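Grarkley Guest Rooms – Questions about tissues, napkins and table linen

Last updated Jan 31, 2025

Are there tissues in every room?
Yes. You will find one packet on the desk and a spare in the bathroom cupboard. If you have a cold and need more, please ask at the front desk, there is no charge.

Why are the tables black?
We changed them in December. On the old pale tables we often missed small bits of paper when cleaning. On black we see them at once – but we also see every fingerprint, so please don't worry if you leave some.

I have sensitive skin. What do you buy?
Our tissues have no perfume and no lotion. We order them from Flellano in cartons of 27 packets. If you react to something anyway, tell us and we will take them out of your room before you come back.

Can I flush tissues down the toilet?
Please do not. The pipes at our Erley house are old and narrow, and a tissue does not break up like toilet paper. Every bathroom has a small bin with a lid.

How do I take only one tissue?
Hold it by the fold, between thumb and index finger, and lift it slowly. It may hang a little crumpled, but it is still clean and good to use.
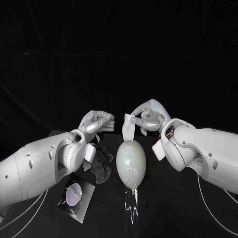 Do you have cloth napkins?
Yes, at breakfast only. They are washed at 60 degrees after each guest. If you prefer paper, there is a stack beside the toast.

Can I take a packet with me when I leave?
Of course. Please take the open one first.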